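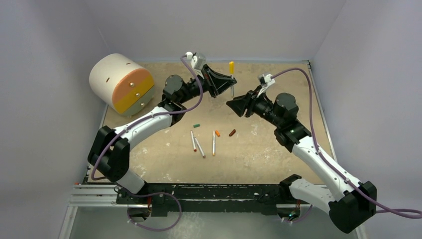 Most of the dry pens handed in at Flanton had simply been left without a cap, according to Randa Saliba, and a fair number of the rest had a cap that was never pushed fully home. She would like schools to check the fit before they order replacements.

News > Supplies > Writing materials
March | By Nour Daher

Flanton's marker pen collection has closed with 2,385 pens returned, of which 1,761 came back with a cap of some kind. After testing, 1,157 were passed for further use. The remainder will be stripped for caps or sent for disposal.

The collection was run by the Dodoswood store, which supplies marker pens to schools and evening classes in the district. Pens were accepted in any colour and any state, including barrels without caps and caps without barrels. Loose caps were kept apart and are not part of the total.

Testing followed the same steps for each pen. The cap was pulled off in a straight line, the tip was inspected for fraying, and a short stroke was drawn on scrap card. A pen that gave a broken line was closed, laid flat overnight and tried once more the next morning. Pens that failed the second stroke were rejected.

Caps were judged separately. A sound cap should go on with light pressure and stop at the shoulder of the barrel. One that can be turned freely with a fingertip, or that lifts off when the pen is held by the cap, is classed as loose. Split caps were thrown out whatever the state of the pen.

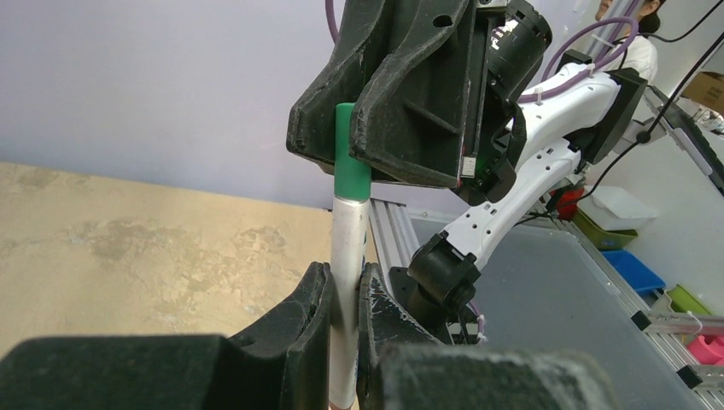 Cap colour also has to agree with the ink. On pens with a white barrel the cap is often the only quick guide to what is inside, so a green cap on a black pen will usually send it to the wrong tray. Mixed caps were found mainly in returns from shared classrooms, where several pens are opened at once and closed in a hurry at the end of a lesson. These were put right where a matching cap of the same size was available.

Size proved the harder problem. Caps from different makes can look alike and still leave a narrow gap at the shoulder – enough to dry a tip over a holiday. Rami Smadi, who keeps the tray list at Dodoswood, has asked that spare caps be returned with at least one pen of the same make so that the fit can be tried.

Storage advice has been changed slightly as a result. Schools are now asked to keep pens lying flat, caps on, away from radiators and window sills. Standing them upright while in use is acceptable, but they should not be left that way between terms.

Passed pens will go out in mixed sets from the Dodoswood counter, with schools that took part served first. Sets will not be made up to order, and no refills are planned for this round. Rejected pens can't be reclaimed by the sender.

Tags: marker pens, caps, reuse, Flanton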